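The port jobs plan, now that I've read it

November 16, 2020

Zemosa published its plan for the freight side of Zirkasville port at the end of October, and two people at work have asked me what I make of it. I drove a straddle carrier there for a long time and now work in the planning office of a haulage firm, so I have seen the place from both sides of the gate. I read the whole document over two evenings. It is 84 pages with the appendices, and most of what matters is near the back.

The headline figure is 2,000 new jobs across the port and the airfield. That is the number that went on the front of the local paper and on the banner at the roundabout. If you go to the table in the second appendix it splits into three parts: jobs employed directly by the port company, jobs with contractors on the site, and jobs "supported in the wider area". The last group is the biggest. It includes taxi drivers, sandwich shops and people who service lorries. I have nothing against sandwich shops, but a man leaving school who reads the banner will think there are that many posts on the quay.

The direct jobs come to 244. That is still a good number for a town our size and I would have put that on the banner instead. They are spread over the whole building programme, with most of them starting once the second berth opens. A few are already advertised, mainly for fitters and electricians.

What sort of work it is

The plan says a lot about new cranes and not so much about who sits in them. At present a crane driver climbs up, does four hours, climbs down and has a break. On the new berth the drivers will be in an office by the main gate with screens and a chair. One driver will look after more than one crane for the yard moves and take over for the difficult lifts.

I have mixed feelings. The cab is cold in winter and bad for your neck, because you spend the shift looking down between your feet. I know several drivers who had to give up because of their backs. A desk job in the warm will keep some people working longer. It also means fewer drivers for the same number of boxes, and the plan only admits that in a footnote to the staffing table. The footnote says existing staff will be "offered retraining where suitable roles exist". I have read that sentence in other documents and would like to know who decides what is suitable.

The lashing gangs are barely mentioned. Somebody still has to go up and undo the twistlocks in the rain. There is a line about a trial at Ntuli terminal, up the coast, where part of that job is being done by machine, with results to be shared next year. I will wait for the results.
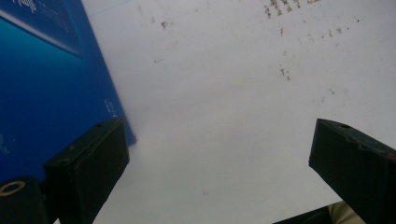
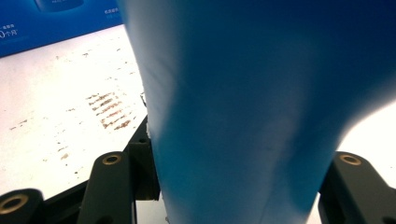
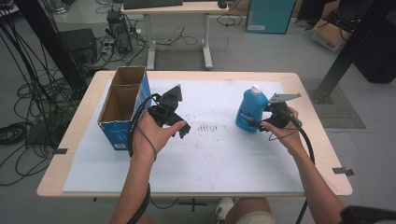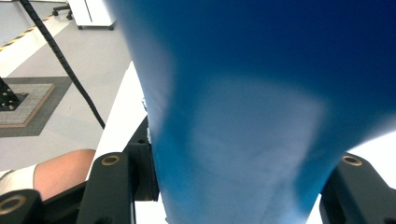

Third photo: the cardboard box and the white paper on the table.

Training

This was the chapter I wanted to like. The port will take 20 apprentices a year, starting next autumn, split between engineering and operations. The college will run the classroom days and the port will do the rest. The wage is above the minimum for apprentices and travel is paid, which it was not in my day.

My doubt is over the entry requirements. You need good passes in maths and English before you can apply, for every post, including the ones where you will mostly be learning to drive and lash. I would not have got in. I learned the weights and stability side of the job because I was standing next to a load and could see why it mattered. There used to be a way in through general labouring, where you did a year of sweeping and tying down and then someone put you forward for your tickets. The plan closes that route and I could not find anything that replaces it.

There is a short course for adults who want to move across from other trades. It lasts six weeks and is unpaid. If you have rent to pay, six weeks without money is a long time. A small grant would fix it and would cost less than the banner.

The airfield

The airfield part is thinner. Fernier, the parcels company, is to take over the old maintenance hangar and run night flights from it. The plan talks about sorting and loading jobs but gives only a range, and says the final number depends on demand. I suppose they cannot say more than that this year. Passenger flights are down to almost nothing and I would not want to forecast anything either.

Most of the loading shifts would start at ten at night and finish at six. The last bus from town to the airfield leaves at twenty past eight. The first one back is at ten to seven. Anybody without a car will be hanging about for more than an hour and a half at one end and most of an hour at the other. The transport chapter has a map with a dotted line on it marked "potential shuttle". There is no timetable, no cost and no date.

The same goes for the port, to a lesser extent. The early shift there starts at six and you cannot get to it by bus at all from the east side of town. When I was there we shared cars, four to a car, and took turns with the petrol. You can't do that at the moment with the rules as they are.

Lorries

Since I now plan lorry runs for a living I read this section twice. Zemosa wants every haulier to book a slot at the gate, with a half-hour window. Miss it and you pay to rebook. In principle I am in favour. The queue on a Thursday afternoon goes back past the filling station and the drivers are sitting there using up their hours. A booking system that works would be the single best thing in the plan for us.

But half an hour is tight with the road as it is. There is one level crossing and one swing bridge between the motorway and the gate, and neither of them keeps to our diary. An hour would be fairer for the first year. If it goes well they could bring it down later. I have put this in our firm's reply and I believe two of the other hauliers have said something similar.

Replying

Comments are open until the middle of December. You can do it on the port website or pick up a paper form at the library, which is open for collections at the side door. The online form has a box for each chapter and it logs you out if you leave it too long, so write your answers somewhere else first and paste them in. I lost the whole of my bit about apprentices the first time.

My own reply says yes to the second berth, yes to the booking system with a longer window, and asks for three things: the direct jobs figure to be used in the publicity, pay or a grant for the adult course, and a proper date for the shuttle bus. I also asked what happens to the canteen, as it is missing from the new site drawing. It may only be a mistake on the drawing.

I will put up whatever answer I get.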